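Promise-keeping course returns to Pimside in September

A free evening course on honesty and keeping your word will start again in Pimside this September, with 84 places on offer.

The course is run by Mohandas Kaimal, a former magistrate, who first taught it in the reading room on Lornetti Street. It lasts three weeks. Those taking part write down every promise they make, large or small, and go back over the list with a partner.

"People are usually sound on the big promises," said Mr Kaimal. "It's the small ones they let slide — the phone call, the borrowed book."

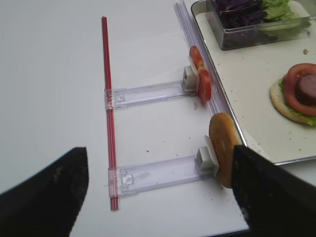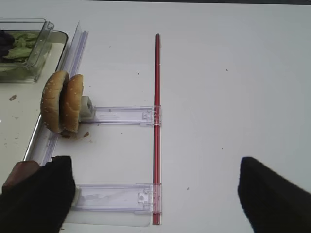
How to apply

Forms are at the library desk and the Pacheco Centre. Applicants must be over 16 and able to come to every session. Last year 100 people applied and a waiting list was kept until the second week.

The Stulura Trust has given 3,000 pounds towards printing and room hire. The workbook has been rewritten, with a longer chapter on apologies and a new one on what to do when a promise can no longer be kept.

Sessions begin at 7pm. Tea is provided, and there is step-free access from the car park.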